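Allthorpe Rooms
@allthorperooms
2 June 2025

Spent the morning on the last of the furnished rooms we're getting ready to rent. Posting notes as I go, mostly so I have them in one place when I do the next one.

1/ The room is basic. Wood floor, plain walls, a table, a nightstand. The last tenant moved out in January and it got used for storage after that. Boxes are out now. Floor has been swept twice and mopped once.

2/ Today's job is the small stuff. Outlets, cables, drawers, phone, remote. It takes longer than the big furniture did.

3/ Started at the back wall, by the table. There's a port and a power outlet side by side and one cable that is a good deal longer than it needs to be.
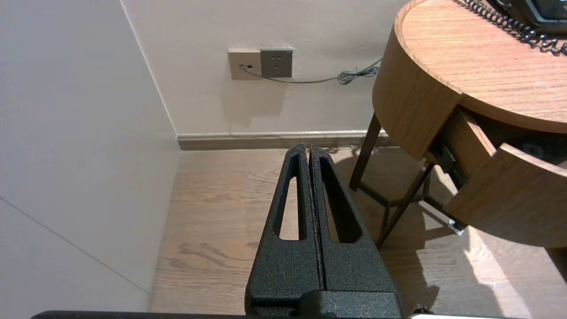 Back wall by the table. Cable still in the port, extra length bundled.

4/ I'm leaving the cable plugged in. Last time I pulled one and put it in a drawer, it went missing and I had to buy another. It can stay in the wall with the slack coiled up. I might add a clip so the coil sits higher than the baseboard.

5/ The two plates don't match. One is beige and one is gray. I priced a matching pair from Sulari and decided to leave them alone. Both are on straight and I have other things to spend money on.

6/ Baseboard got a wipe with a damp cloth and dish soap. I tried the Peneo spray on a test spot in the hall first and it left streaks, so I went back to soap.

7/ A couple of people asked about the total for the room. So far it's $533, which covers paint for the hall, the nightstand, the lamp that hasn't come yet, and a new mattress cover. The table was already ours.

8/ The nightstand is the round one I posted about before. Secondhand, $56, from the Lammers warehouse sale. They had a square one for less but I kept walking into the corner of it in the store, so I took the round one.

9/ The drawer is the part I like. It swings out to the side where a regular one would slide. The front is curved to follow the top, so when it's shut you get one round shape.

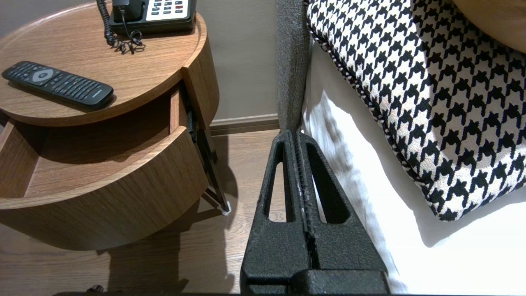
10/ I emptied it and I'm going to put in the wifi card, a pen and the spare key envelope. It's shallow, so a thick book won't go in. A paperback might.

11/ Phone cord needs untangling. The way I do it is unplug the handset end, hold the cord up and let the handset end spin until it stops. Then plug it back in. If it's been twisted for years it will curl up again, and then you just buy a new cord.

12/ Yes, we keep a desk phone in the room. Cell signal at this end of the building is poor and guests use it to call the front desk. The extension is 9. I'll write that on the card too.

13/ The remote lives on the nightstand. I wipe remotes with a barely damp cloth and go between the buttons with a cotton swab. Take the batteries out first.

14/ Someone asked what it will rent for. $800 a month with utilities included. Not listed yet.

15/ Still to do: lamp, curtain rod, second coat on the hall side of the door, clip for that cable. Lamp is supposed to come Thursday. I'll add to this thread when it does.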